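Workshop & Making | Features

Rehearsing on screen at Donutham

The shared workshop at Donutham occupies the ground floor of a former seed merchant's. It has 58 paying members, two lathes, a laser cutter and a long bench at the back where the electronics group meets in the evenings. Since December that bench has held the base plate and power supply for a robot arm. The arm itself is still in parts. Most of the work on it so far has been done on a desktop computer beside the kettle.

The project is called Husia. Its aim is modest: a seven-jointed arm that can pick small blocks off a table and put them in a tray. The group chose the task so that every error would be easy to see. A block is in the tray or it isn't, and the log records which.

Members began with the software. A motor ordered with the wrong gearing costs money and takes weeks to replace, while a wrong figure in a model file can be changed in a minute. The arm's link lengths, joint limits and masses were typed in by hand from a parts list, and a physics engine does the rest. Each test starts with the blocks in new positions. The controller is given 60 seconds to clear the table, after which the run is stopped and scored.
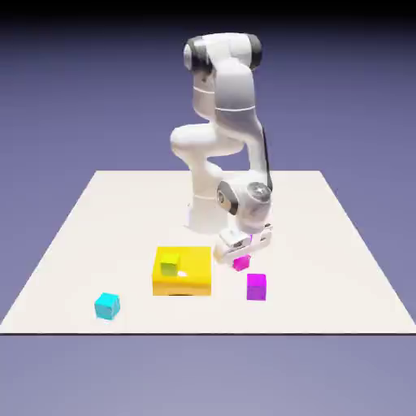

The simulated workspace, with the gripper over the magenta cube and the green cube in the yellow box.

By the end of the winter the group had logged 3,334 runs, most of them overnight. Early results were poor. The fingers closed too soon and pushed the block away, or closed on it correctly and let it slip during the lift. Both faults were traced to the friction value for the fingertips, which had been left at its default. Raising it cured the slipping. The early closing needed a change to the approach: the gripper now stops above the block, pauses, and comes straight down.

A third fault took longer. When a block lay close to the tray, the arm would sometimes catch the rim with a knuckle on the way down. The planner had been treating the tray as a flat sheet with no sides. Once its walls were entered as separate solid pieces, the arm began to take a higher path, at a small cost in time.

How much of this will carry over to the real machine is a fair question. The model assumes joints with no play and a table that is perfectly level. The bench at Donutham is neither new nor flat, and the printed gearboxes have measurable backlash. A second workshop, at Pillodau, built a smaller arm on similar lines and found that its grip settings needed complete retuning on the hardware, although the motion planning survived almost untouched. The Husia group has borrowed its test sheet and expects much the same.

To prepare for this, recent runs have been made deliberately untidy. Block weights, friction and starting positions are varied at random within set limits, and a short delay is added to every command. The success rate dropped at once and has been climbing slowly since.

The motor controllers come from Clegg, a small supplier that sells them as bare boards. Of the 35 printed parts on the list, the elbow housing has given the most trouble. It has been reprinted with thicker walls after the first version cracked at a bolt hole. Assembly starts with the base and shoulder, and each joint will be run alone before the next is fitted.

The blocks have already been cut, from beech offcuts, and are in a jar on the shelf over the bench.

Related
Backlash in printed gearboxes: how to measure it
Pillodau's small arm, one year on
Choosing a power supply for bench projects
Setting up a shared laser cutter

Contact the features desk | Copyright, all rights reserved | Back to top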